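The Long, Slow Release of a Very Short Comedy

Lenda runs 84 minutes, credits included. Getting it in front of an audience has taken somewhat longer.

The comedy, about two sisters who inherit a failing ferry service and immediately stop speaking, was supposed to open in March. Then its distributor, Murnel, discovered that March already contained a great many films, several of them with explosions. Lenda has one explosion. It's a toaster.

So the release was moved, and then moved again, and has now landed on July 10, 2024, in what Murnel calls a "staggered hybrid rollout." Translated, this means 2 theaters in the first week, 514 in the second if anybody shows up, and the streaming service Mengal whenever the first two stop returning calls.

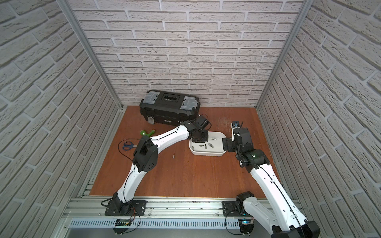 Two arms, one wooden tabletop and a backdrop of pale faux brick.

I have now seen the film twice, once in a screening room with good chairs and once on a laptop on a train, and I can report that it works better on the train. The jokes are small and dry and tend to arrive while someone is looking for their keys. In a big room you worry you're the only one laughing. On the train I was, and it bothered me less than it bothered the man across the aisle.

Murnel has been here before. Its last comedy, Dratomden, played for a single week, sold 3,244 tickets and then became the sort of movie people insist you must have seen. You hadn't. Neither had they, until it turned up on Mengal with a new poster that made it look like a thriller.

The new one has a fairer shot. It has a real ending, for a start, and a ferry, and a wedding scene that goes on for eleven minutes without a wedding taking place. The budget wouldn't stretch to 500 extras, so the guests are mostly heard through a door. It's the funniest door of the summer.

Mengal subscribers get it in the fall. The toaster is in the trailer.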